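I've spent 14 years helping veterans at the Tanwood hall with their claims, and I still think – fondly, mind you – that we ask too much paperwork of tired people.
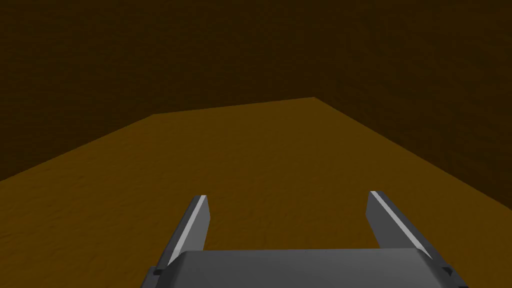 How long does a claim take? Often 48 weeks, and longer if a form goes astray.

I'd love to see one caseworker stay with each family from the first phone call.

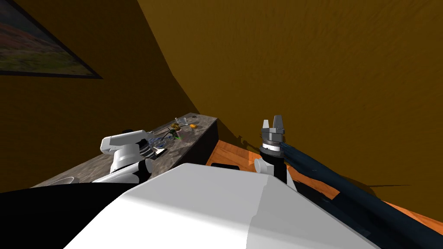
Fergal Ó Dálaigh wrote to me that his caseworker changed 3 times before October.

He deserved better, the dear man.

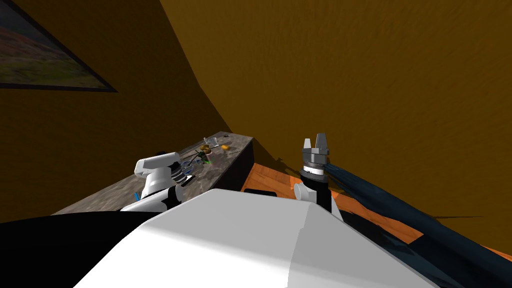
Tanwood hall, home of the claims desk

So let's fund them properly.

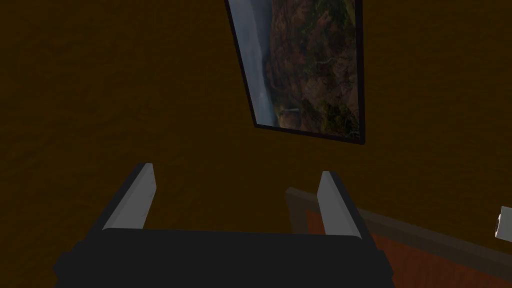 Who should pay? The federal government, in my view.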